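La buanderie du rez-de-chaussée : quelques nouvelles et quelques conseils

Chères voisines, chers voisins de Tirnness,

Comme beaucoup d'entre vous le savent déjà, la nouvelle machine à laver est en service depuis le mois de juillet. C'est une machine à chargement par le dessus, en inox, placée dans le petit coin entre les deux murs gris. Elle a remplacé l'ancienne Cieślak, que nous avons gardée très longtemps et qui perdait de l'eau par la porte. Le compteur posé par Vasilis Popescu indique 300 lavages au 14 novembre 2018, et je trouve que pour une maison comme la nôtre, ce chiffre est très honorable.

La facture du plombier est arrivée aussi. Avec la machine, le nouveau robinet et la réparation du sol, nous avons payé 2 433 euros. Le premier devis était de 1 772 euros, mais il ne comprenait pas le sol. Les personnes qui veulent voir les papiers peuvent les demander à Mirjana Radonjić, deuxième étage à gauche.

Je voudrais maintenant parler du linge noir, parce que j'ai reçu plusieurs questions à ce sujet. Les t-shirts noirs avec un grand dessin imprimé sont à la mode chez nos jeunes, et aussi chez les moins jeunes ! Ils demandent un peu d'attention. Il faut les retourner avant de les mettre dans la cuve, choisir l'eau froide ou 30 degrés, et ne pas mettre trop de lessive. La lessive en trop reste sur le tissu et fait des traces blanches, surtout autour des coutures. Pour les vêtements qui ont un cordon, faites un nœud simple aux deux bouts, sinon le cordon sort pendant l'essorage et il est très difficile de le remettre.
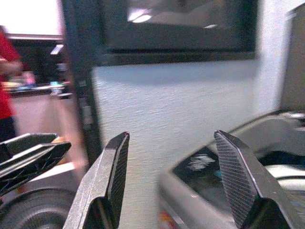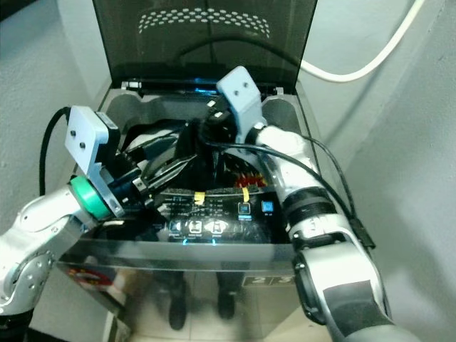
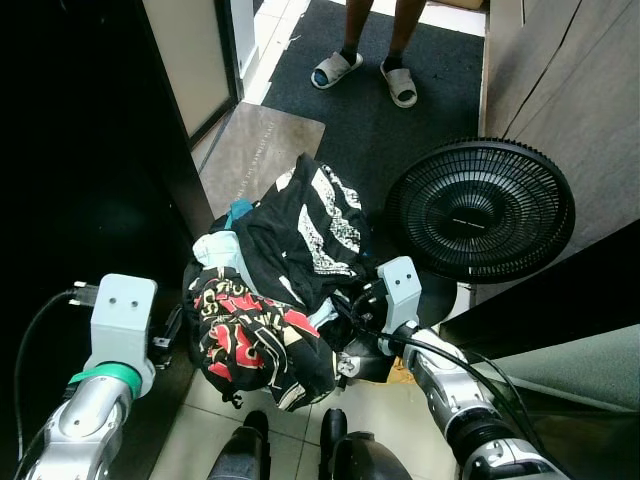 Deuxième et troisième photos : les vêtements noirs dans la cuve, puis une brassée de linge avec des imprimés blancs et rouges.

Une autre question revient souvent — est-ce qu'on peut mélanger le noir avec les couleurs ? Ma réponse est oui, si les vêtements ont déjà été lavés plusieurs fois. Un vêtement neuf, je le lave seul la première fois. Augustina Sarpong m'a montré une bonne méthode : on mouille un coin du tissu, on le presse dans un mouchoir blanc, et on regarde si le mouchoir prend la couleur. Pour le bleu pâle et le blanc, je conseille quand même une lessive à part. J'ai perdu de cette façon une chemise que j'aimais beaucoup.

Concernant le chargement, il ne faut pas pousser le linge jusqu'au bord. On pose les pièces une par une, en les répartissant autour du centre, et on vérifie qu'aucune manche ne dépasse avant de baisser le couvercle. Le couvercle se ferme doucement, avec la main. Après le lavage, laissez-le ouvert pendant un moment pour que la cuve sèche bien.

Le produit anticalcaire Grestau se trouve sur l'étagère. Une dose par mois est suffisante, et c'est Fatos Obradović qui s'en occupe, donc il n'est pas nécessaire d'en ajouter vous-mêmes.

Pour finir, le panier des objets trouvés est plein. Il contient entre autres 9 chaussettes sans leur sœur, une serviette de la piscine de Tosdale et un pull d'enfant. Vous pouvez venir les chercher chez moi, de préférence le soir après le repas.

Avec mes salutations amicales,
Sorin Nikolaidis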